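The Onley Community Center will reopen its second-floor washrooms on Wednesday, following the replacement of all wash basins and drain fittings. Work began in January after staff reported slow drainage and worn finishes in several of the older units.

The new basins are white with a glossy finish, and each has a round metal drain fitting with a small domed center. The rounded interior leaves no corners where soap residue can collect, a feature the center requested when it drew up the order with its supplier, Forkberg.
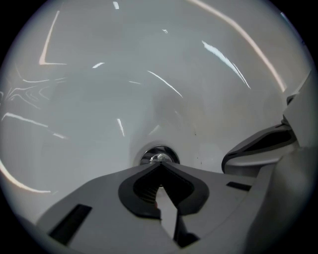 Cleaning procedures have been revised to match. Basins are to be wiped down twice daily with a soft cloth and a mild liquid cleaner. Scouring powders and abrasive pads are no longer permitted, and drain fittings will be lifted and rinsed at the end of each week.

"The old basins took a great deal of scrubbing and still looked tired by noon," said Silvana Vieira, facilities manager. "We expect these to be easier to keep in order — and easier to repair."

The center receives 700 visitors in a typical week. First-floor washrooms remain open during the final stage of the work. Questions about access may be directed to Edgardo Umali at the front desk, extension 741.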